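Gusstead Clothing Swap Records
README for the shared data files
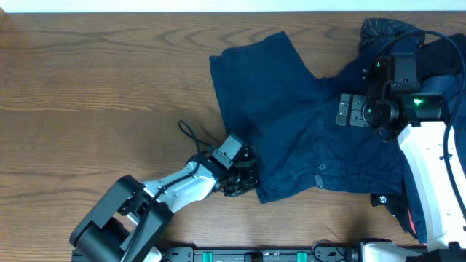
One reader of the Jovville edition wrote in to ask why a shirt that comes back to a second swap gets a new row, when the same garment is already in the file. The file records hand-overs. A garment that changes hands twice has two rows, and no attempt is made to link them.

What the files cover

The records come from clothing swaps held in Gusstead and Jovville over 52 weeks, starting in February. People brought clothes they no longer wanted, a slip was filled in for each item at the door, and the slips were typed up afterward. There are 1,467 rows in the main file. Each row is one item brought in, whether or not it was taken home by someone else.

Shoes, hats, and bags were accepted at both swaps but were never written down. Baby clothes were handled at a separate table and are left out too.

Files

items.csv – the main file, one row per item
swaps.csv – one row per swap, with town and opening time
codes.txt – the list of garment and fabric codes

All files are plain text with commas between the fields. Any comma inside a note was replaced with a semicolon during typing.

Columns in items.csv

item_id – a number given at typing, in no special order
swap_id – matches swaps.csv
garment – shirt, pants, skirt, dress, sweater, coat, or other
color – main color, as written on the slip
fabric – from the label if there was one, blank if not
size – as printed on the label
condition – 1, 2, or 3 (see below)
taken – yes, no, or blank
note – free text, mostly empty

Condition

1 means ready to wear. 2 means a small repair is needed, such as a missing button or a loose hem. 3 means worn through or stained. Items marked 3 went to the rag bin and have "no" in the taken column, even if a person later pulled them out for quilting.

The two towns did not grade alike. Jovville used 2 for faded items and Gusstead gave them a 1. We left the grades as they were. Please do not compare condition between the towns without saying so.

Color

Color words were kept as written, apart from spelling. "Navy," "dark blue," and "blue" are separate values, and there is no saying where one door person stopped and the next started. If you need fewer groups, make your own column and keep the first one. Patterned items have the background color, with the pattern in the note.

Size

Sizes are not converted. A men's medium and a women's medium both appear as M, and the slip did not ask which rack an item was meant for. Coats from the maker Gunn have number sizes that do not match the usual ones. Handmade clothes have a blank here.

Known problems

The evening swaps in Jovville closed at 9 p.m., and items left on the racks after that were sometimes not marked. A blank in the taken column should be read as unknown.

Sweaters and cardigans were split at first and then merged. The old code CD may still turn up in the notes.

Slips with no garment type were dropped.

Privacy

The slips had no names on them. Notes that mentioned a family or a street were cut before the files were shared.

Changes

Version 2 fixed swapped columns in the Jovville rows.
Version 3 added the fabric codes and removed a set of duplicate slips typed from the Drestov copy book.

Use

The files are free to use and share with a mention of the source. Corrections are welcome – please give the item_id and the version you have.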